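**Ticket: hand-held gripper kit, fabric grasping, trial unit**
Opened Friday, March 15, 2024. Status: open. Product: Pistico two-hand kit, trial license. Site: Durkthorpe.
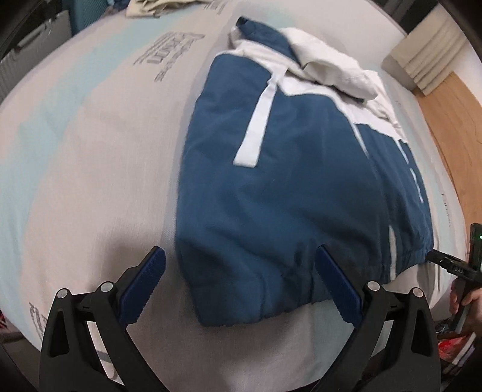
Your sales page says the kit handles "everyday laundry out of the box." We've had it since February and I would like somebody on your side to tell me which laundry that was. Towels are fine. Anything with a gathered hem or loose trim is a coin toss, and we have to decide whether to keep this thing or send it back.

**Problem**

1. Fingertips close on a puckered hem, pick up the top fold only, and the cloth slides out during the lift.
2. With both hands on one garment, the second hand's log starts late. Playback then shows the two grips out of step.

**What we ran**

Blue and white garment, spread on a bed, one gripper working the lower part and the second coming in at the right corner of the hem. Stock textured pads, no tape, no changes to the linkage. 41 attempts. The hem stayed in the grip through the lift on 18 of them. I don't call that "reliable soft-goods handling," which is the wording in your quick start.

**Log**

- Reset both units, re-paired, same result.
- Swapped left and right units. The late log moved with the unit, so it isn't the hub.
- Updated firmware as your first reply asked. The late start got shorter: 200 ms now. It still spoils playback.
- Tried a slower squeeze. Better on flat cloth, no difference on the gathers.
- Tried coming in lower, with the fingertips flatter to the bed. Now it pinches the sheet along with the garment, so we've traded one failure for another.
- Tried the Cocco soft pads from our older kit. They don't seat properly on your fingertips. Put them back in the drawer.

**Your reply, and my answer**

You suggested the bedding is "visually busy" and that we should use a plain surface. The sheet does have blue bands and gray print on it. People own sheets like that. If the kit needs a plain backdrop, put that on the sales page. I also don't see how a printed sheet would explain cloth sliding out of a closed grip, or a clock offset.

You also suggested calibration. Done twice, following the Skundby guide you linked, which skips step 13 and goes straight to the next one. Is there a missing step or is it a typo? Please check.

**What I need**

- A replacement for the unit with the late log, or a firmware version that fixes it. Not "improves."
- The garment list behind the laundry claim, with hem types if you have them.
- Pad options that hold gathered fabric, and whether they cost extra.
- An extension on the trial while this is open.

Raw logs from both units are attached to the ticket. Please don't close it for inactivity like the last one.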